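From the hall cupboard

Well, the white chairs are finally getting their turn! Anyone who has sat through a Ziltstead supper on one of the wobbly ones will know why I have been going on about them since January. I said I'd write a bit for the newsletter once we had made a start, and Feven Negussie has reminded me twice, so here I am with a cup of tea and a rather sore thumb.

The plan is simple enough. Every chair gets turned over, the legs get looked at where they meet the seat, and anything that moves when it shouldn't is put to one side with a bit of tape on it. We had four done before the first biscuits came out (I had hoped for more, but there was a lot of chat). My own method is to hold one leg near the bottom and give it a gentle push each way. Bheki Van der Merwe prefers to press on the corners of the seat and listen. We have agreed to differ.

Do put something soft down first. White shows every scuff, and the hall floor is not kind to it. I like an old dark curtain or a blanket, folded double if you have enough of it, and then you can tip the chair on its side and roll it right over without that horrid scraping noise.
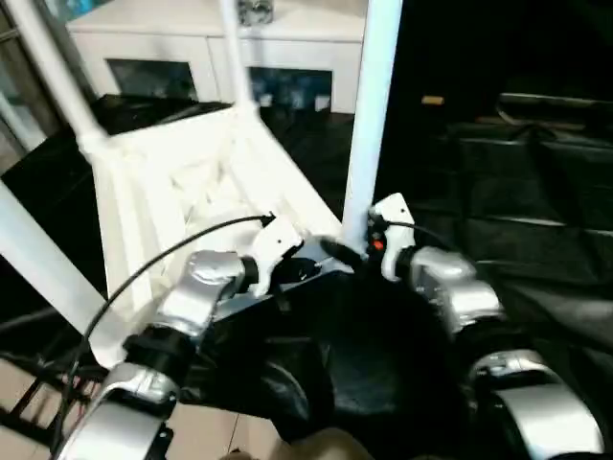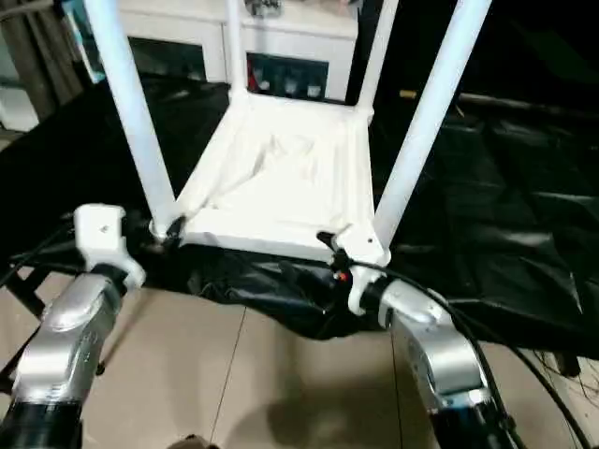 White chair, legs and all

While you have a chair over, give the underneath a wipe as well. I know, I know, it never gets seen, but dust gets into the corners by the legs and then comes off on the next person's coat when the chairs are stacked. Warm water with a drop of washing-up liquid is plenty. Myung-ja Hyun swears by an old toothbrush for the fiddly parts and I've come round to it, although I did manage to flick soapy water all over my glasses.

Please don't be tempted to glue anything! We had a glued leg last year and it took Fuad Derese most of an afternoon to get it off again. If a leg is loose, tape it and leave it by the piano, and he'll look at it when he's next in.

Now, numbers. According to the booking sheet we own 141 chairs, counting the blue ones and the odd lot that came from the old Gashaw tea rooms, so there are plenty left for anybody who fancies joining in. Kalkidan Woldegiorgis has the key and can let you in most mornings. Bring a cloth and something to kneel on, my knees were complaining for two days. I'll do the kettle.

Oh, and if you borrowed the small stepladder, could it come back please? The top shelf is where the spare leg caps live and I can't reach them.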